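Re: [laundry-and-mending] Indoor drying over winter, what are people doing?

Hi all, 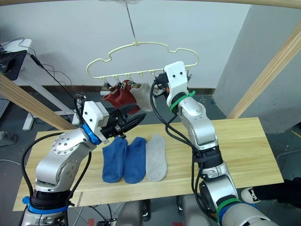 Sorry for the slow reply Milan, I've had your message flagged all week and then the washing machine died, so the subject became a bit more pressing at our place!

Milan Dewulf wrote on September 8, 2025:

> We've just moved into a unit with no balcony and the body
> corporate won't let us string anything up outside. It's the two
> of us plus a toddler, so a load nearly every day. I've been
> quoted $2,099 for a heat pump dryer and my partner went pale.
> Is there any way of getting by without one? Everything smells
> like a wet dog by the second day.

I reckon you can get by, yes. We did it for 4 years in a ground floor flat in Trinach Street, with a bathroom that grew its own ecosystem, and I only bought a dryer when the twins arrived.

The smell is nearly always things drying too slowly, so I'd start with the spin. Run a second spin on its own after the normal cycle finishes. Towels and trackie daks come out so much lighter it's ridiculous (my old machine walked halfway to the door doing it, but never mind). Then get a fan on the airer, an ordinary pedestal one from the op shop, pointed across the clothes with the window open a crack. I'd take a fan over a heater any day.

Socks and undies I do on those hangers with the dangly clips, over the bath, which frees up the whole airer for the big stuff. Leave a gap between shirts. Jeans inside out with the pockets hanging free.

If you can stretch to a dehumidifier, do. Mine's a Flanis, second-hand, $100 from a bloke in Wouters who was moving to Perth and threw in a doona cover. I shut it in the spare room with the airer and a load is dry in the time it takes to sleep. The tank goes on the pot plants. Just don't get one of the tiny ones that look like a kettle, I had one and it collected about a teaspoon a day.

Oh, and do a hot empty wash at 60 with a scoop of soda crystals if the smell hangs on after all that. Pull the rubber seal back and give it a wipe first. You may want gloves.

Does anyone know if the Drundov ceiling airers are still being made? The pulley kind. Mum had one over the stove and I'd love one for the laundry, but the only listing I can find is pickup from Tassie.

Cheers,
Jude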